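Skakeo Cell Rulebook: two months in, mostly a fan

I bought the Skakeo rulebook kit in February, after Ebbe Blomqvist wouldn't stop talking about it at lunch. For anyone who hasn't run into it, it's a spiral-bound book of good-practice rules for small robot benches, plus a pad of checklists, a roll of floor tape and a set of laminated cards you hang by the bench. We're a tiny shop, we run a two-armed robot, and until now our house rules lived on sticky notes (some of them in my handwriting, so basically lost).

The good stuff first! The book is written in normal English. I've tried reading formal safety standards on a Wednesday night and fallen asleep on the couch, so this felt like a treat. There are 25 rules, each on its own page, with a line at the bottom telling you who signs off. Rule 2 is my favorite: hands stay off the table until the person at the stop button says "clear" out loud. We've started doing it and it feels silly for a day or so, then you miss it when somebody forgets.

The section on table layout is the part I'd pay for again. Keep test objects well away from fixed hardware, mark your reference lines right on the surface, and put out only what the task needs. I used to leave screwdrivers, coffee, the whole lot lying there. Now it's one mug, one tennis ball, go.
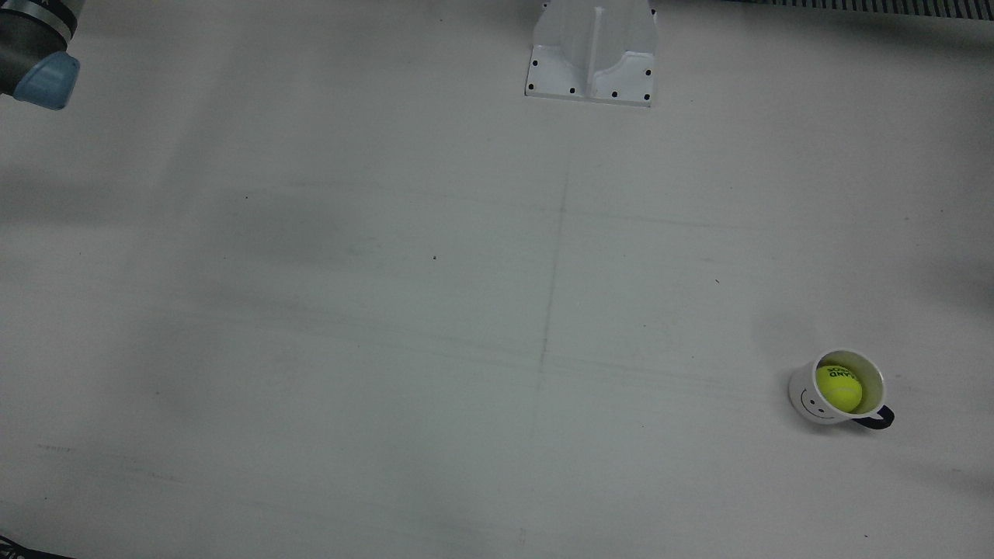
The book also wants you to wipe the table at the end of every shift and redraw any line you can't read from your stool. I'm bad at that one. Ebbe is worse.

Now the gripes. The checklist pad has 6 boxes per sheet and our start-up has more steps than that, so I'm always flipping over to the back. The floor tape is junk – it curled up at the corners within a week and I went back to the Drutby roll we had before. And the chapter on two-armed setups is thin. It pretty much tells you to treat each arm as its own machine, which doesn't help when they're both reaching for the same thing.

I also looked at the Soltard binder. It goes deeper, but it's 1142 pages and I know myself. If you've got a big line and a safety person on staff, get that one. For a bench like ours I'd take the Skakeo and buy your own tape. Four stars, and I've already ordered a second set of cards for the back door.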